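Geltent Garments: README

Geltent Garments is a set of hand-collected examples of people handling clothes and loose cloth with a two-jaw gripper tool. It was put together to train policies that pick up, spread and fold fabric. This file covers release 2, dated 25 August 2019. Release 1 (January) used a different folder layout and should not be mixed with this one.

Contents

The set holds 3447 episodes from 381 sessions. An episode is one attempt at one task, from the first movement of the gripper to the moment the operator lets go. Failed attempts are kept and marked success = 0 in the episode table. Sessions were recorded in homes and in the Nillow workroom, on whatever surface was there. 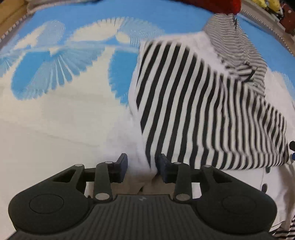
Operators were asked to work at their normal pace and to leave the garments as they found them at the start of a session. Most sessions mix plain, striped and printed fabrics. Stripes are overrepresented, and users who train on color images alone should check for this.

Files

episodes/ has one folder per episode, with video, gripper opening and tool pose
tables/episodes.csv lists task, session, length and success
tables/sessions.csv lists surface type and lighting
splits/ has the train and test lists, divided by session

Video is stored at 60 frames per second. Gripper opening is given in millimeters, with zero meaning closed.

Known problems

Tool pose drifts in more than 70 episodes, mostly on plain cloth. These have pose_ok = 0. Task labels in the Sestau sessions were entered afterward from the video and are less reliable.

Loading

The Stan loader reads this release from version 2 on. Set the root path to the folder that contains this file.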